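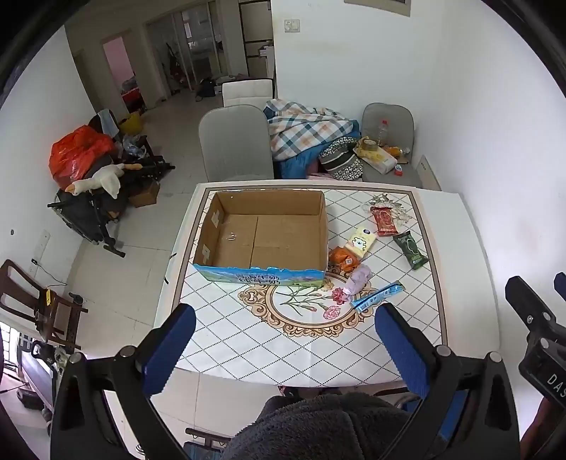

Packaging and Distribution, Unit 4: Void Space and Load in Corrugated Cases

Course tutor: Yung-ching Shek

4.1 Terms

A case is described by its internal dimensions, given in the order length, width, height. Length is always the longer side of the opening. Void space is the internal volume left once the goods are in, expressed as a percentage of the internal volume.

4.2 Board

Single-wall board has one fluted layer between two flat liners. Double-wall board has two fluted layers and three liners. The flutes normally run vertically in the side panels, as this is the direction in which the board resists stacking load. A case turned on its side loses much of that resistance. Damp board is also weaker, and a test result means little unless the humidity of the store is recorded with it.

4.3 Closure

The common slotted case has flaps of equal depth. The outer pair meet at the centre, and the join is taped along its full length with an overlap on to each end panel. Most base failures begin at this join -- the tape lifts at the ends first.

4.4 Effect of void space

Goods in a well-filled case carry part of the load from above. In a part-filled case the walls carry all of it, and the contents can also shift and strike the panels. Filler should stop movement without bulging the sides. A bulged panel has already begun to buckle.

4.5 Coursework

Read the Plendada and Clusix case studies before the seminar. For each firm, calculate void space for the two case sizes listed and state which you would withdraw. The Brollport depot figures are in the appendix; use the February column only. Show working, with all lengths in millimetres.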